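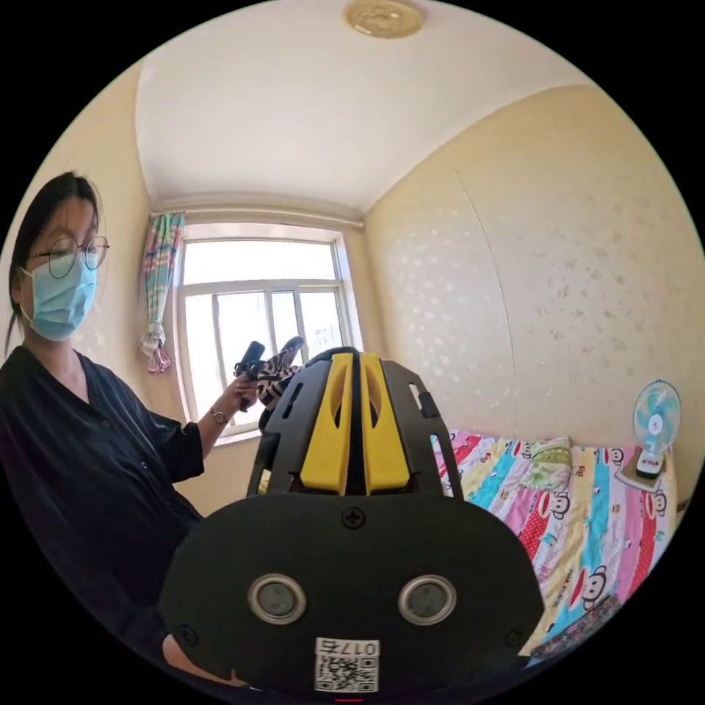 Edeltraud Frerichs wrote to ask whether the Kellico mains conditioner limits current to a power amplifier, as two older units she had tried took the edge off bass transients. It does not limit current in normal use. The high-current outlets have no series choke, and the filter sits in parallel with the load.

Kellico 2,000 mains conditioner

The Kellico is a passive, parallel-filtered power distributor for audio systems. It reduces high-frequency noise on the supply line and keeps noise from digital sources out of the analog outlets. It contains no regenerating stage, transformer or fan.

Construction

The chassis is folded steel with a separate aluminum front panel. Internal wiring is solid-core copper, run point to point from a single star junction. Ground conductors are the same length for every outlet, which keeps voltage differences between connected components low. All joints on the current path are crimped and then soldered.

The outlets are arranged in three groups:

High current – two outlets, parallel filter only. For power amplifiers, integrated amplifiers and active subwoofers.
Analog – two outlets, parallel filter plus a low-value series element. For phono stages, preamplifiers and tuners.
Digital – two outlets, fully isolated from the other groups by a two-stage filter. For streamers, converters, disc players and network switches.

Filter

The parallel network was revised in November. The earlier version used one film capacitor per group. The current version uses three smaller values in each, with a damping resistor across the largest. This removes a narrow resonance that appeared when the unit was used with long power cords. Units with the revised network have a serial number of 2,660 or higher. Earlier units can be upgraded at the Mustine workshop.

Surge protection is by thermally fused varistors between line and neutral. There are none between line and ground, so the unit adds no leakage current to the ground conductor.

Specifications

Outlets: six
Maximum continuous load, all outlets: 2,000 W
Inlet: 20 A, locking
Internal wire: solid-core copper
Weight: 18 lb
Finish: black or silver

Placement and connection

Place the unit on the floor or on the lowest shelf, away from phono cables and moving-coil step-up transformers. Connect it directly to a wall outlet. Do not connect it to another conditioner or to a power strip.

Switch off all components before plugging them in. Connect the amplifier first, then the analog sources, then the digital ones. If hum is heard after installation, remove the signal cables one pair at a time until it stops – the fault is nearly always a second ground path through a cable TV or network connection.

Power cord

A Hemovmont cord is supplied as standard. The Shojaei cord, with a heavier shield and the same conductors, is available as an option in two lengths. Both use the same locking connector. Cords from other makers will fit if the connector is rated at 20 A.

Ordering

Price: $2,819, including the standard cord. The Shojaei option is priced on request. Orders placed before 28th May ship with the previous front panel, which differs only in the position of the power indicator.

Technical questions: Theda Lammers, Mustine workshop. Please include the serial number and a list of connected components.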